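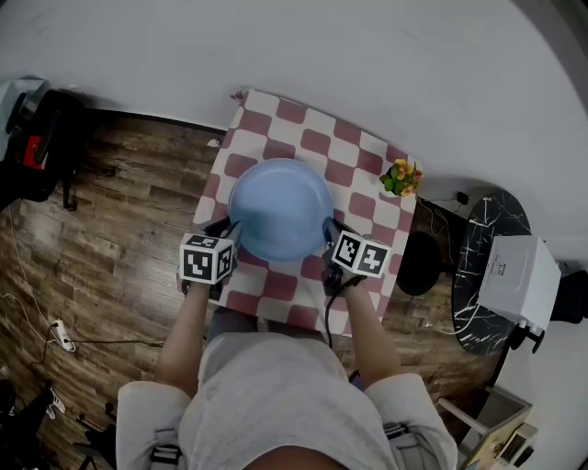

What happens to the staff when a workplace brings in automation? Most keep a job, but the job shifts from doing the task to showing, checking and fixing it.

**Workplace automation at Skustdale** covers the change at the Brallar tableware site, where robots took over part of the handling of bowls and dishes. Began in May with 2 stations, later 4.

## Work

Handling is taught by people. A worker holds a gripper in each hand, moves a piece, sets it down, repeats. The recordings go to Hofstetter, which trains the arms. Sessions last 18 minutes, then a break — wrists get sore otherwise.

## Effects on staff

- Less lifting, more standing still.
- New job title, "demonstrator", paid at packer rate untill the pay grades were redone.
- Night shift cut from 18 people to 10. The rest moved to days or to the Dusgate warehouse.

Opinions differ. Older packers said the teaching work was dull but easier on the back. Others disliked being recorded all shift, and recording was later limited to mornings. Who owns the recordings is still argued over.

## See also

- Dusgate warehouse
- Job retraining
- Teaching by demonstation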